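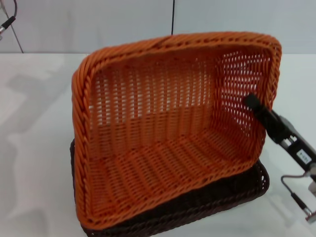 One student in the August section objected that price tags don't measure what a thing is worth to the person buying it, and that is where we pick up.

Week 2 notes: Willingness to pay

Willingness to pay is the most a buyer would give up for one item. If a shopper at Fenthorpe would pay $15 for a basket and the tag says $9, the surplus is $6.

A demand curve stacks these amounts from high to low — one step per buyer.

For next class: read page 92 and do the Hollora problem.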